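Pre-purchase inspection checklist, bench arm cell
Gritesley site, wash-up and rinse bay
Filled in on a walk round, November. Comments typed up after, sorry for the shorthand.

Purpose: decide what goes on next year's equipment request. Two quotes in, Mavositz and Fisance. Çınar asked for spares pricing only.

1. Floor and bench
Bench fixed to wall — yes
Level checked — yes, slight fall towards the sink end, fine for draining
Load rating plate — missing. Need it before anyone signs for the arm. Mavositz base weighs more than the old one.

2. Power and water
Isolator within reach — yes, but hidden behind the roller bin. Move bin.
Sockets splash rated — two of them are, third isnt. Put one replacement on the list, electrician's rate seperate.
Drip tray under cable run — no. Cheap. Buy.

3. Guarding
Light curtain — Fisance includes it, Mavositz charges extra. Compare totals with it in, otherwise the two prices mean nothing.
Emergency stop — tested, both buttons. Second one stiff.
Floor marking — worn through by the door. Tape, not paint, layout may change.

4. Arm and gripper
Service hours on the current arm — past 1,000, due a service whatever we decide
Joint covers — OK
Finger pads — one lifting at the corner. Çınar lead time is 30 days, so order now and don't wait for the budget round.
Seals on wrist — want the washdown version. Not standard on either quote! Ask both to requote.

5. Wrist camera
Mount tight — yes
Lens wiped at start of shift — on the sheet, not always initialled
Glare on pale crockery — fail. Bowls with green on them sitting close together, the left one is nearly all white glare down one side. Right hand one much better, green streak reads clearly against the white. Same view, so the lens can't take all the blame, I'd spend on lighting first. Diffuser panel and a dimmable lamp, price both. Don't let anyone sell us a new camera until that's been tried.
Background — dark, keep it, rim of the white bowl shows up well

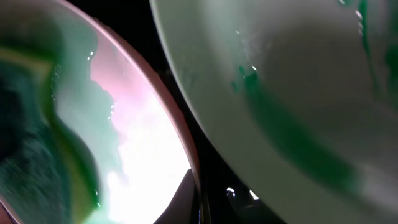 6. Consumables
Green dye for the rinse trials — enough till spring
Gloves — medium low, large fine
Bowls — allow for breakages, 18 spare white ones on next order
Pad cleaner — check its OK with the gripper rubber, label doesnt say

7. Money
Lighting, as quoted — 1,136 including fitting
Finger pads, drip tray, socket, tape — small works budget, no need to hold for approval
Arm — leave the line blank until requotes are back
Training — Fisance has a day in the price, Mavositz wants it as an extra. Two people minimum, whichever.
Service contract — read the callout terms. Mavositz counts from when the engineer is booked, Fisance from when we ring. Big difference on a late shift.

8. Before sign-off
Load plate found or bench rated again — open
Requotes with washdown seals — open
Bin moved — done while I was there
Stiff stop button — reported, needs doing this week, do not leave for the new cell
Recheck item 5 with the lamp in, same bowls, same dye

Overall: fit for use with the comments above. Not ready to order the arm.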